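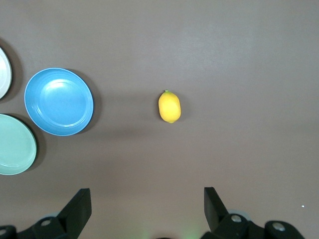 Round plates on a brown tabletop

Home | Shop | Advice | Delivery | Contact

Filed under: Night-time & Falls > Sensor Mats

Ornis Bedside Sensor Mat with Pager

I get asked for this one more than anything else I stock, mostly by people looking after a mum or dad with dementia who has started getting up in the night. I was in the same boat with my own mum, and I slept in the chair on her landing for most of one January before I bought my first mat. I wish I'd done it sooner!

The Ornis is made by Giketti and it couldn't be much simpler. You lay the mat on the floor where the person's feet will land, and when they stand on it the pager by your bed buzzes, beeps or does both (there's a switch on the side). No alarm sounds in their room — a big plus for me, as the old one we had used to frighten the life out of Mum and she'd be wide awake until morning.

The mat measures 700 mm by 590 mm, so it fits between a bed and a bedside cabinet in most rooms I've seen. It has a non-slip back and wipes clean with a damp cloth and ordinary washing-up liquid. Please don't put it in the washing machine. Somebody did, and I had to tell them the guarantee wouldn't stretch to that.

The pager works up to 50 metres away with nothing in between. Thick walls will cut that down, so try it from your own bed before you rely on it. If you're in an old stone cottage, drop me a line first and we can talk about adding the Segura signal booster.

What comes with it: the mat, the pager, a belt clip, a mains lead for the mat and 2 AA batteries for the pager. The guarantee is two years.

A few things I'd mention. The lead is a bit short for my liking and you need to run it under the bed, well out of the way of feet. Pets will set it off if they're heavy enough (our spaniel did, the cat never has). And it only tells you someone is up, it doesn't stop them falling, so do keep a night light on as well. I like the Poler plug-in for that — it's a soft amber and doesn't throw hard shadows across the carpet.

If you're buying for somebody with dementia you may be able to get VAT relief. Tick the box at the checkout and fill in the short form.

You might also like
Segura Signal Booster
Poler Plug-in Night Light
Ornis Spare Pager
Ornis Chair Sensor Pad
Giketti Door Contact Alarm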